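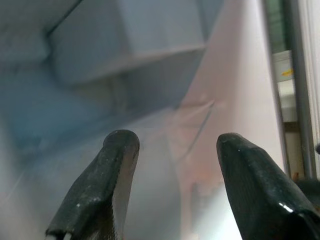

Vol. 20, No. 2

Udley pool heaters off again, reopening pushed to August

By Anneliese Hagedorn
Last updated 4:40 p.m.

Swimmers in Udley will wait a bit longer. The indoor pool on Alvarado Street stays shut until August after a second heater fault, the town confirmed this afternoon.

Lessons cancelled. Lane swims too. Change rooms and the gym upstairs still open, regular hours.

Parts are on order from Olla, the company that put the heaters in. No delivery date yet.

"We know people are fed up," said recreation manager Zewditu Nigatu. "I'd sooner keep it closed than open for a weekend and shut the doors agian."

Anyone signed up for lessons gets a credit or their money back, their choice. Refund forms at the front desk, bring your receipt. Monthly passes will be extended to cover the closure.

The swim club has moved its morning practices to the Plustard pool, a 20 minute drive. Parents are sharing rides, and the club is asking the town for $2000 toward fuel and pool rental. Council hasn't voted on it.

Aquafit is the sore spot. Plustard has no room for the class before the fall and several regulars spoke up at the last council meeting. A petition at the library had 1116 names on it by noon, Nigatu said she has'nt seen it yet.

Contact the newsroom | Copyright Udley Weekly | Back to top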